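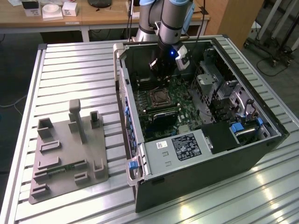 CPU-Tausch im alten Tower

usha_w schrieb:
Gehäuse liegt auf der Seite, Netzteil bleibt drin. Der Sockel ist leer, Ersatz-CPU kommt Dienstag.

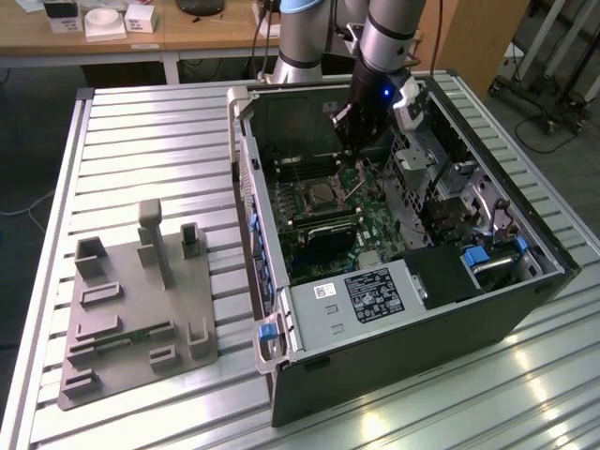 Muss das Board zum CPU-Tausch raus?
Nur wenn der Kühler eine Backplate braucht, die man von hinten verschraubt.

Raili schrieb:
Sehe ich anders. Ich baue immer aus, im Gehäuse fehlt mir der Platz.

usha_w schrieb:
Mir reicht er. Den Halterahmen klappe ich ganz hoch,
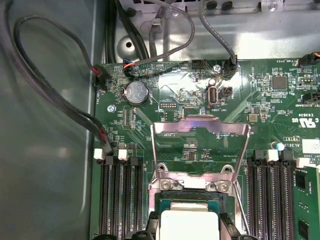

dann setze ich die CPU senkrecht von oben ein — ohne Druck. Der Hebel kommt zuletzt.

jparsons schrieb:
Und die Knopfzelle? Nach 15 Jahren würde ich sie gleich mit tauschen.

Raili schrieb:
Unnötig, solange die Uhr stimmt.

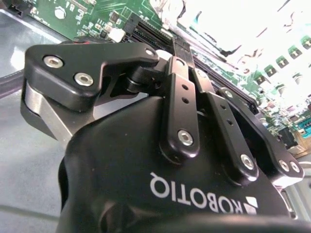

Robotiq-Greifer, Nahaufnahme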